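Notes on contact margins in the tabletop sim
Sunday, October 26, 2025

I spent most of this week on the contact margin setting in Fikby, the simulator I use for the manipulation policy. Writing it up now before I forget which run was which.

Background: the policy is trained on demonstrations recorded in sim and evaluated in the same kitchen layout. The task list includes mug onto plate, banana into bowl, cube into crate, and a few drawer tasks I have left out of these numbers. The layout has been fixed since February. Training uses 3000 demonstrations. The evaluation set is 3745 episodes with held-out seeds.

The old contact margin was inherited from Nirik, the previous asset pack, and I had never questioned it. With that margin the fingers register contact slightly before the meshes meet. For the cube this does no harm. For thin-walled objects (bowl rim, mug wall, crate edge) it matters, as the solver starts pushing before there is anything between the fingertips, and the object slides away by a small amount. The policy then learns to chase it.

What I changed:

The margin is now set per object, from the thinnest wall on the collision mesh. Plates and bowls also got a finer convex decomposition. The controller gains are the same as before. I retrained from scratch with 2 seeds, which is not many, but each run ties up the machine for days.

Result: 237 episodes that failed under the old margin now succeed under both seeds. Nearly all of them are rim grasps. Flat plate pickups did not move at all. I think those are limited by finger clearance over the board and have little to do with contact settings, but I have not tested that.

A smaller set went the other way. Most of these are crate grasps near the handle opening, where one finger goes through the opening and the other closes on air. The old margin was probably hiding this by nudging the crate into place. Rätsep's rule (scale the margin with closing speed) might help here and is next on the list. The Jarkbridge solver patch is also waiting, though I would like to keep the two changes apart.

One practical note: if you change margins, regenerate the cached contact pairs. I lost an evening to a stale cache that made every run look identical.
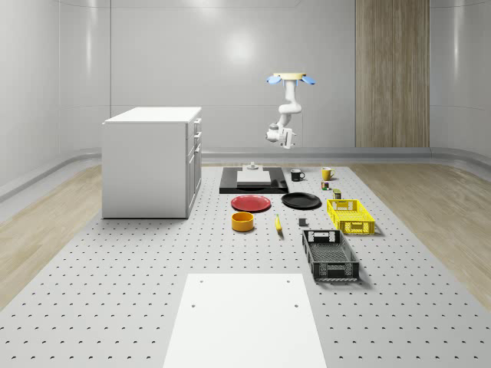
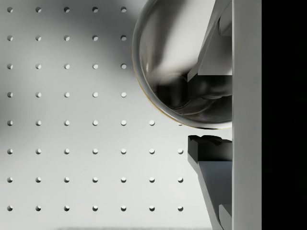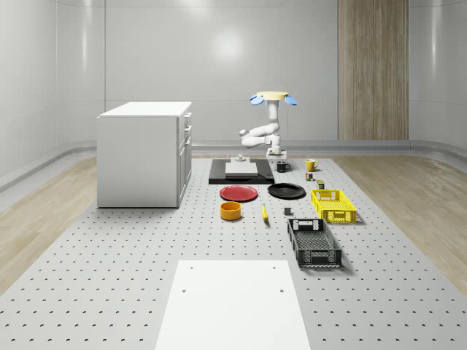
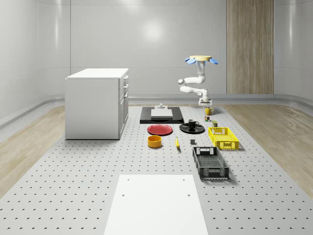
Renders from the sim, tabletop layout. The second is the close view at the gripper fingers; the other three show the room.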